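Workshop notebook, Restby shared workshop, bench by the roller door
2018-04-03

Arm build, continued. Writing this up the same evening so whoever has the bench next knows where things stand.

Started with the cable run. The old loop from the wrist back to the base was too short and pulled tight when the last joint went past halfway, so I made a new one with more slack and took it round the outside of the elbow. Clipped at the shoulder and at the forearm. Ran the wrist from one end stop to the other and it no longer snags. The spare length is tied up behind the base plate. Please don't trim it yet, I may want it if we move the arm along the rail.

The Bevan driver board is back in. It was dropping out last week and I blamed the board, but the fault was a crimp in the supply lead that I made myself and made badly. New crimp, tugged hard, fine. I have put the old lead in the scrap box with a knot in it so it doesn't get used again.

Gripper next. Took the finger links off, cleaned the old threadlock out of the holes and put everything back with fresh. The middle finger had side play at the tip. Most of it was in the pivot, where the washer was thinner than the one on the drawing. Swapped it for one from the Pradosia kit and the play is now small enough that I can't feel it by hand, though I can still see it if I push with a screwdriver. Leaving it at that. The screw heads on the links are starting to round off from being taken in and out, so use the good hex key and not the folding set.

Then on to the component tray, which is what the gripper is for. The plan hasn't changed: bring the finger up from underneath to the blue block at the end of the long black connector, stop short, and only then creep in. The approach is slow on purpose. The block is close to the connector and I don't want the finger riding over on to the teeth.

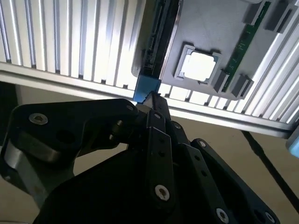

Why come at the tray from below, when a straight approach from the front would be simpler to program?

Because the elbow runs out of travel before the wrist can level off at the front. Coming from below leaves the arm in the middle of its range, with room to back away if something goes wrong. The cost is that the last part of the move has to be taught by hand.

Teaching took most of the afternoon. I saved three positions: a parking position well clear, a waiting position under the tray, and a close position with a gap left between the fingertip and the block. The waiting position is the one to trust. The close one was taught before I changed the washer and needs doing again, as the tip will have moved a little.

Speed limit in the Herach controller is set to 10 per cent for all of this. Acceleration is down as well. There is a setting on the second page that puts both back to the defaults when you load a new program, which caught me out twice. Check it before pressing run. I have written it on tape on the pendant.

Baseline run of the arm on its own, without the tray positions: 7 passes from parking to straight up and back. No faults logged. The wrist motor was warm afterwards but I could keep my hand on it. There is a faint tick from the second joint on the way down, same place every pass. Could be the belt, could be a bit of swarf in the pulley. I haven't opened it.

The encoder on the wrist gives 2000 counts per turn according to the label, and the controller had been set for half that, which explains the odd scaling I complained about in the last entry. Corrected and saved. Any wrist angles written down before today are wrong and should be ignored.

Still to do:

Re-teach the close position with the new washer in.
Open the second joint and look for the tick.
Put a proper strain relief on the supply lead, the cable tie is only there for now.
Order more threadlock, the bottle is nearly finished.
Decide whether the fingertip wants a rubber pad. I would rather try it bare first.

Arm left in parking position, power off at the wall, key in the drawer. The program is saved on the bench laptop under the April folder, with a copy on the stick taped inside the controller lid.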